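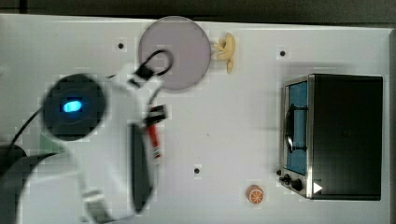 The Benholm Test is a computer-scored hearing screen sold by Trundex for use in primary care offices, pharmacies and nursing homes. It runs on a tablet with sealed headphones and gives one of two results, "refer" or "no referral needed," without an audiologist present. The company describes it as a way to find age-related hearing loss years before a patient would otherwise complain of it. Independent support for that claim is thin, and much of the published discussion of the test concerns what it leaves out.

Background

Age-related hearing loss, also called presbycusis, usually begins in the high frequencies and gets worse slowly. People who have it often blame others for mumbling, or turn up the television, long before they ask for help. The standard way to measure it is pure-tone audiometry, done in a sound booth by a trained examiner who plays tones at set pitches and lowers the volume until the patient stops responding. A full examination also includes a look into the ear canal, bone conduction testing and some form of speech testing.

Screening is a different task. A screen is meant to sort people into those who need the full examination and those who probably don't. Many such tools exist, from single questions asked by a nurse to handheld tone devices and speech-in-noise tests given over the telephone. The Benholm Test belongs to the last family, although its marketing tends to present it as something new.

Development

The test was designed by Normunds Lepik, an acoustic engineer, and Chie Chiba, an audiologist, who met while working on classroom sound systems. Their first version used printed answer sheets and was scored by hand. It took its name from Benholm, the clinic where it was first tried. Trundex bought the rights and added the automatic scoring, which it says was trained on recordings and answers from past patients. The company has not released that training material, and outside researchers have had to take its description on trust.

Chiba left the project before the commercial version went on sale. In a later interview she said she still thought the listening task was sound but that she "would not have put a yes-or-no answer on it." Lepik stayed on as an adviser and has defended the two-result format, arguing that busy offices ignore anything more complicated.

Procedure

The patient wears headphones and hears short strings of spoken numbers against a background hiss. After each string, he or she taps the numbers on the screen. The hiss grows louder after a correct answer and softer after a wrong one, so the test settles near the point where the patient gets half the strings right. Each ear is tested separately. The whole session takes 7 minutes if there are no interruptions.

The software also tracks how long the patient waits before each tap. Trundex says this timing helps tell poor hearing apart from inattention. No peer-reviewed study has tested that idea on its own, and there are obvious reasons for doubt. A person with arthritis, a tremor or little experience with touch screens will also tap slowly, and such people make up a large share of the group the product is sold to.

Background noise is another weak point. The headphones block some sound, and the tablet's microphone is supposed to pause the session when the room gets too loud. The threshold for pausing can be changed by the office, however, and the instruction manual does not say what setting was used in the company's own trials.

Evidence

Two studies are usually cited. The first, paid for by Trundex, enrolled 200 adults at hearing clinics and compared the test with booth audiometry on the same visit. Agreement was high. Since the patients had already been sent to a hearing clinic, most of them had a clear problem or a clear reason to suspect one, and a screen will nearly always look good in a group like that. The study says little about how the test would perform on people who walk into a pharmacy for cough drops.

The second was led by Yetunde Ogundipe and carried out in ordinary medical offices. It set out to enroll 500 patients. Of those told to see an audiologist, only 110 did so during the follow-up period, and the authors had no booth results for the rest. Patients with a "no referral needed" result were not sent for booth testing at all. The share of people with hearing loss who were missed therefore can't be worked out from the study, a limit that Ogundipe and her coauthors state plainly. Company brochures quote the paper's favorable figures and omit the paragraph on missing data.

A broader question is whether screening adults who have no complaints does them any good. Finding a mild loss is easy to count as a success. Showing that the person later hears better, wears a hearing aid or gets along more easily at home is much harder, and neither study tried.

Criticism

Hammad Bukhari, an ear surgeon, has called the product "a decent listening game with a medical label on it." His main objection is that the test cannot tell the type of hearing loss. A plug of earwax, fluid behind the eardrum and nerve damage can all lead to the same "refer" result, though the first may be cleared up on the spot by someone who looks in the ear. He has also warned about the opposite case. Sudden hearing loss in one ear needs prompt medical care, and a patient who is handed a reassuring result may put off seeking it. The manual does mention sudden loss, in a list of situations where the test should not be used, but the patient never sees that list.

Language has drawn complaints as well. Spoken numbers were chosen so that vocabulary would matter less, and for many patients that probably works. For people who learned English late it may not, since numbers heard through noise are harder to follow in a second language. Trundex says versions in other languages are planned — it has said so for several product cycles.

Cost is hard to judge. The tablet is leased, each session carries a fee, and offices that also sell hearing aids through partner firms such as Staltwood are offered lower rates. Critics see a conflict there, as the sellers gain from every referral. Trundex replies that referrals go to whichever audiologist the patient chooses. It has not published figures on where patients end up.

Related tests

The Hao screen, developed separately, uses a similar numbers-in-noise task but reports a score on a scale and leaves the cutoff to the clinician. Aigars Ots, who compared the two in a short technical note, found that patients near the cutoff often changed category when they repeated the Benholm Test on the same day. The Hao scores moved by a similar amount, but the shift was visible to the person reading them. Ots tested only a small group of volunteers, and his note has not been followed by a larger trial.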